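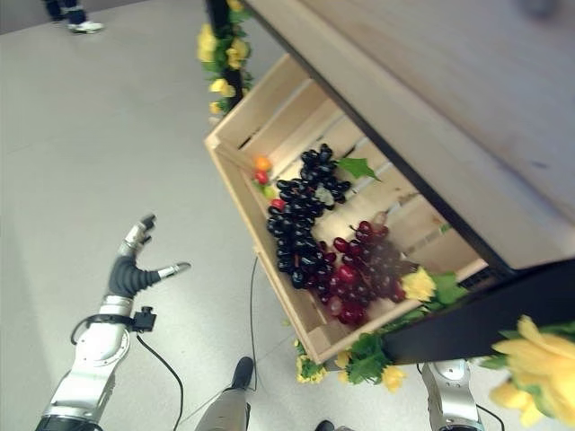

Black grapes and red grapes in the pine crate, with the yellow roses on the post behind.

I have been putting off the fruit display since February, mostly because I couldn't decide what to keep the grapes in. I tried a wire basket first and didn't like it. Then Torunn Blomqvist offered me a slatted crate she had been using for seed packets, and that settled it. I gave it a scrub, let it dry for 2 days and rubbed down the rough corners with sandpaper.

The black bunch is the big one, so it runs down the length of the crate. The red ones sit further along. I like the two colours against the pale wood. There's a grape leaf lying at the edge of the black bunch too, and I think one is enough. I had eight of them to begin with and it looked like a salad.

The shelving unit is the same black metal one I wrote about when we moved in. It took three of us to get it up the stairs and Joar Backlund still mentions it. The boards are pale, close enough to the crate that they go together.

The garland is artificial, yellow roses with green leaves, wound round the upright. It cost 22 at Pemomlow and I nearly put it back. Leire Bermúdez thinks it's a bit much - she may be right, but I'm leaving it up for now.

Next job is the shelf below, where I want apples and perhaps some bread.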